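From: Teodoro Ignacio
To: equipment-planning list
Date: 2024-06-13
Subject: Re: Second arm, budget lines for Torina

Kenneth Cabanatuan wrote:
> I have two quotes for the arm and I need to know which one goes in.
> Bultwood wants 3,760 with the mount. Jelínek wants 3,671 without it.
> Please also list the small items, as they were left out in March.

Kenneth, I would go with Bultwood. The Jelínek price is lower, but the mount is another 372 and we would have to fit it ourselves. The tabletop work is what the purchase is for, so I am planning around the table we have.
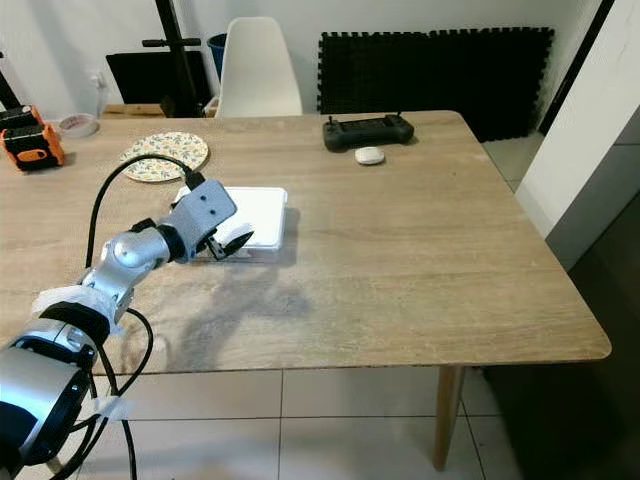 Does the Bultwood price include shipping?
Shipping is in the 3,760, and so is the first year of support.

My list of small items, in the order I would buy them:

1. Spare cable for the wrist. Zilside has the right length in stock. The cable on the arm now runs on the outside from the base to the wrist, and I don't want to wait on a part if it gets pulled.

2. Floor marking tape, 20 rolls. The room has glossy tile, so please get the low-residue kind — the cheap one leaves glue.
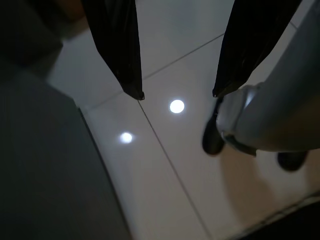

3. Finger pads for the gripper, two sets. Same supplier as the cable.

No new table this year. The wooden one is big enough for the small objects we handle, and they can stay along the back edge when the front has to be clear. 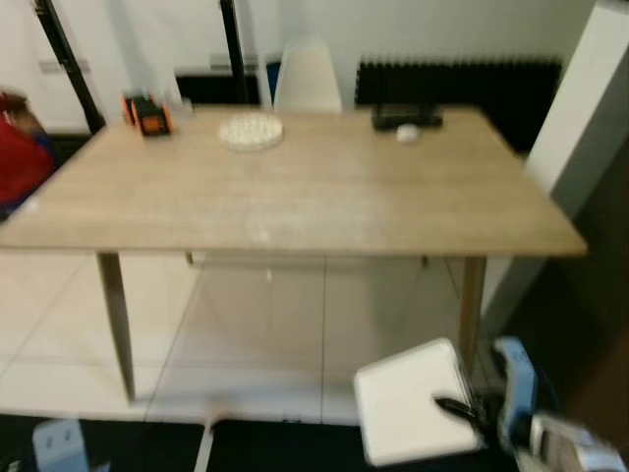 OPEN ITEMS

Power: I still need the draw for both arms on one circuit. Jelínek sent a data sheet, Bultwood has not.

Delivery: Bultwood says four weeks from the order. Kenneth, can you sign before the Torina budget closes?

Teodoro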